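4. Results

4.1 Readings kept for analysis

Starting times were 10 minutes apart at both courses, and the first group left the tee at seven in the morning. Each group carried one Wouters tag clipped to a golf bag. Tags were read at 20 gates: one at the first tee, one at each of the 18 greens and one at the door of the halfway house. We tagged 191 groups, so a complete record would have held 3820 readings. After missed and doubled readings were removed, 3717 remained.

Most of the missing readings came from Drulthorpe, where the gate at the fourteenth green stands behind a bank and loses sight of bags left on the far side. Where a single green was missing between two good readings, we split the time between the two holes in proportion to the course's own pace guide. Where two greens in a row were missing, the stretch was left out. No group was dropped entirely.

Ronmont gave a cleaner set. Its greens are closer to the paths, and players there tend to park carts in the same few places. The cost is that carts sometimes pass a gate on the way to the next tee before the group has finished putting. We checked these cases against the marshal's notes and moved the reading to the time at which the flagstick was put back, when the notes gave one.

Readings at the halfway house need a word of caution. The gate records the bag, and a player may go in while the bag stays outside. We therefore treat the stop as the time between leaving the ninth green and reaching the tenth tee, less the walking time measured on empty mornings. The two courses serve from a counter, with hot and cold food, and neither takes orders ahead.
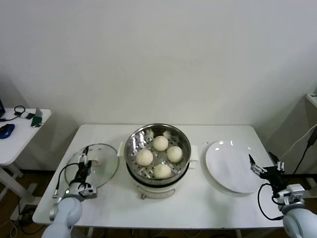 4.2 The halfway stop

Under the Fomamholm rule, a group may take up to 300 seconds at the halfway house before it must go to the tenth tee or give up its place. The rule was in force at Ronmont for the whole of the trial. Drulthorpe had no written limit, though its starter would send a group on if the one behind had already putted out.

The limit was kept less often than we expected. Early groups kept it well. They had open holes ahead of them, many had eaten breakfast, and a number walked past the counter without stopping. Groups starting later in the morning often ran over, and when they did they ran over by a wide margin. A group that passed the limit by a few seconds was rare. It seems that players either buy a drink and go, or order food and wait for all of it.

Food that had to be heated accounted for most of the long stops in the marshal's notes. Sandwiches and fruit added little. The order in which players were served also mattered: where one player in a group of four was served last, the other three usually waited at the counter and then walked to the tee together. Only a few groups sent players ahead to tee off, even when the rules of the day allowed it. 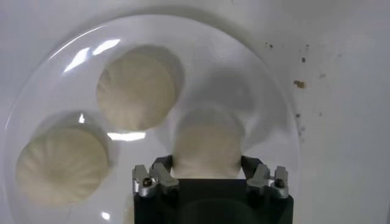

Figure 4. Three pleated steamed buns on a round plate.

We then asked whether a long stop slowed the groups behind. At Ronmont it did so only when the tenth tee was already busy. If the tenth was clear, a following group simply played through, and the slow group took the next gap. On crowded mornings there was no gap to take, and the delay moved back through the field for several holes before it faded. The starters knew this already. One of them kept the interval before the first group after nine o'clock a little longer than the printed sheet allowed, and his mornings ran more smoothly than those of his colleague.

Drulthorpe behaved differently. Its tenth is a short par three, and groups were often waiting on the tee before anyone reached the halfway house. A long stop there cost nothing, as the group would have stood on the tee for the same time. In some cases it may have helped, since it kept players off a crowded tee, though we did not set out to test this.

The result agrees in part with the earlier model of Cristóbal Aravena, which places most of the delay in a round at the par threes and treats the turn as a fixed cost. Our readings support the first claim. The second holds for Drulthorpe but is too simple for Ronmont, where the length of the stop changed through the morning and depended on what was being ordered.

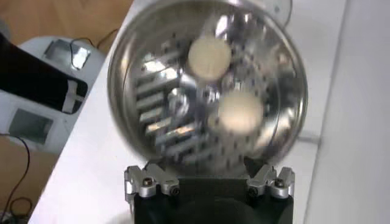 Figure 5. Perforated steel bowl holding two flat, cream-colored discs.

4.3 Waiting on the tee

Waiting time was counted from the moment a group reached a tee until the group ahead was out of range. The marshals judged range by eye. At the par threes this was easy, because the group ahead had to leave the green. At the par fives it was harder, and two marshals at the same hole could differ by half a minute – more if the group behind included one very long hitter.

The longest waits at both courses came at the first par three after the turn. The next longest came at holes where the second shot must carry water. Players on these holes walked back to drop, or stood and discussed which side to drop on, and the group behind could do nothing. Holes with deep rough cost less than we had assumed. Searches were short, and most players put a second ball down without being asked.

Group size had the effect one would expect. Threes moved faster than fours when the course was open, and no faster when it was full. Twos were slowed by everyone. A pair starting between two fours gained nothing on any hole after the third, and the pairs we spoke to were the least happy with their rounds. Handicap mattered less than size, and cart use mattered least.

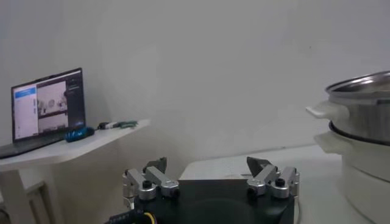

Waiting times on the front nine were grouped by hole and then compared with those on the back nine. If delay came only from the way tee times were set, we would expect the two nines to match after allowing for the mix of par threes, fours and fives. A plot of waiting time against hole number would then be symmetrical about the turn. At Ronmont the plot was lopsided. Waits rose slowly to the ninth, dropped at the tenth for groups that had been let through, and then climbed quickly. At Drulthorpe the two sides were closer in height, but the peak on the back nine fell one hole sooner than its partner on the front.

The difference remained when we took out the wet mornings. It became smaller when we took out groups starting after nine o'clock, which points again to the halfway house and to the tee just past it. We could not separate the two with the present gates. A reader placed at the tenth tee itself, with a second one at the counter, would do it, and Ronmont has agreed to fit both before next season.

4.4 Total round time

Total time is the measure that clubs print on the scorecard, so it is reported here as well, although it hides much of what is set out above. Two groups with the same total often had very different mornings. One might play steadily and lose time in a single long wait, while the other waited a little on every tee. In the short survey handed out at the eighteenth green, players from the second kind of group gave the pace a lower mark. Players who had made a long halfway stop of their own choosing rarely counted it as waiting, and several left it out when asked how long their round had taken.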